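4. Diocesan Records and the Timing of Resignations

4.1 Sources

The analysis in this section draws on the administrative registers of two dioceses, referred to here as Lostus and Semaan. Both registers record the appointment, transfer, leave, and departure of parish clergy. The Lostus register is kept by the chancery as a single bound series. The Semaan register was split when the chancery moved to its present building, and the later part exists only as typed cards. Ankit Bisht transcribed the cards, and Ulla Granström checked the transcription against the letters of appointment where these survive.

In total, 163 departures from parish office were identified. Of these, 125 could be matched to a dated letter from the priest, a dated reply from the bishop, or both. The remaining 38 are known only from the register entry and are left out of the timing analysis. They are kept in the counts by type of departure, where the date of the letter does not matter.

4.2 Classification

Canon law separates a resignation from a removal, and a removal from a transfer. The registers do not always keep to these terms. The Semaan clerk wrote "released" for both resignations and transfers until a new chancellor took over the office. In Lostus the word "retired" covers priests who had reached the age at which they were asked to submit a resignation, and also younger priests who left for reasons of health. We assigned each case to a type on the basis of the letters, and used the wording of the register only where no letter was found.

A resignation was coded as requested when the file held an earlier letter from the bishop or vicar general raising the matter. It was coded as unprompted when no such letter was present. The second code is the weaker of the two. A request made in person or by telephone would leave no trace in the file, and the number of unprompted resignations should be read as an upper limit.

4.3 Interval between letter and acceptance

For resignations with both dates, the interval was taken as the number of days from the date written on the priest's letter to the date of the bishop's acceptance. The median was 41 days in Lostus and 14 days in Semaan. The difference remains when cases of ill health are removed. It is largest for letters written in March, when the Lostus personnel board did not meet and pending matters were held over until after Easter.

Short intervals have sometimes been taken as a sign that a resignation was arranged in advance. The Semaan files give limited support to this reading. Several of the shortest intervals belong to requested resignations, but others belong to priests who were leaving to enter a religious house and whose plans had been known to the bishop for more than a year. The interval alone does not separate the two groups.

4.4 Condition of the files 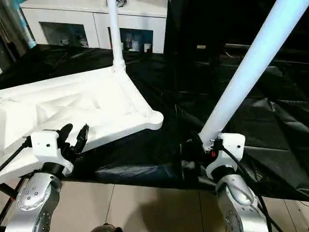
Figure 3. Two silver robot arms and a white plastic structure on black fabric.

Missing enclosures are the main source of error in the coding of requested resignations. Letters from the bishop often mention an attached note that is no longer in the folder, and in Lostus the carbon copies were thinned at least once before the present shelving was put in. Black backing cloth was specified for photographing loose sheets, so that torn edges would stand out against it. Sheets with writing on both sides were photographed twice and entered under one number. Where an enclosure was missing and its content could not be recovered from a later letter, the case was coded as uncertain and excluded from the comparison in Section 5.

The Skuvside deanery presents a separate problem. It passed from Semaan to Lostus during the period under study, and its clergy appear in both registers for the year of the transfer. Duplicate entries were merged by name and date of ordination. In one case the two registers disagree on whether the pastor of Billitz resigned or was transferred. His letter supports resignation, and the case is counted under Semaan, where the letter was received.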